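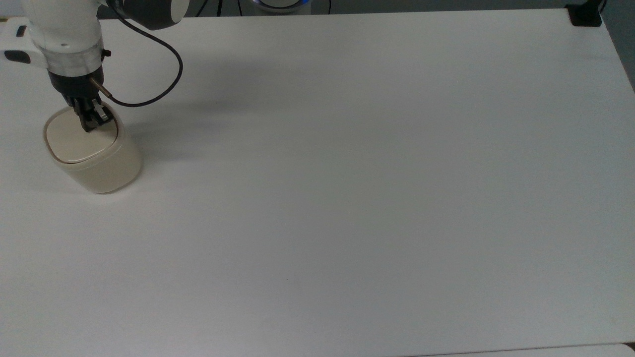

Pág. 6

2. Planteamiento del trabajo

El objetivo de este proyecto de asignatura fue comparar dos formas de conservar la masa madre de centeno en una vivienda compartida: en la nevera, con un refresco semanal, y a temperatura ambiente, con refrescos diarios. El trabajo lo hicimos Dinesh Ahuja y Bianka Szűcs durante el segundo semestre y lo terminamos en julio.

Partimos de un mismo cultivo, que nos cedió la panadería Brostitz. Lo dividimos en dos partes iguales y lo alimentamos siempre con harina integral de centeno de la marca Kuusisto y agua del grifo reposada. En el resto del informe llamamos A al cultivo de nevera y B al de ambiente.

2.1. Procedimiento

Cada prueba consistió en hornear un pan con 700 g de harina y una hidratación del 80 %. La masa se mezclaba a mano y fermentaba en bloque hasta doblar el volumen. Después se formaba, se dejaba reposar 15 minutos y pasaba al molde. Hicimos 6 hornadas con cada cultivo, todas en el mismo horno doméstico.

Anotamos el tiempo de fermentación, la altura del pan en el centro y una valoración del sabor. Para el pH usamos el medidor Drurik del laboratorio de la facultad. Había que calibrarlo antes de cada sesión y dos veces no lo hicimos, de modo que esas lecturas no figuran en la tabla del anexo.

El cultivo A se sacaba de la nevera la noche anterior y se refrescaba una vez antes de usarlo. En la primera hornada lo usamos directamente y la masa tardó demasiado. Repetimos esa prueba y solo contamos la segunda.

2.2. Resultados

El cultivo B levantó la masa antes en todas las pruebas. La altura final fue parecida, con diferencias menores que las que vimos entre panes del mismo cultivo. En el sabor, los panes de A resultaron más ácidos para casi todos los compañeros que los probaron. Dinesh prefirió siempre los de B.

El gasto de harina sí cambia mucho. Mantener B obliga a descartar una parte cada día. Con lo descartado hicimos tortitas y galletas saladas, pero no dimos salida a todo.

2.3. Limitaciones

La temperatura de la cocina no estaba controlada y subió bastante en las últimas semanas. Un domingo nos olvidamos de refrescar B y lo recuperamos con dos refrescos seguidos. Tampoco hicimos catas a ciegas, porque los panes se distinguían por el color de la corteza.

Para una continuación convendría usar una cámara de fermentación. Pedimos presupuesto a Sterlow, pero quedaba fuera de lo que podíamos gastar. Las recetas completas están en el anexo, junto con las hojas de registro.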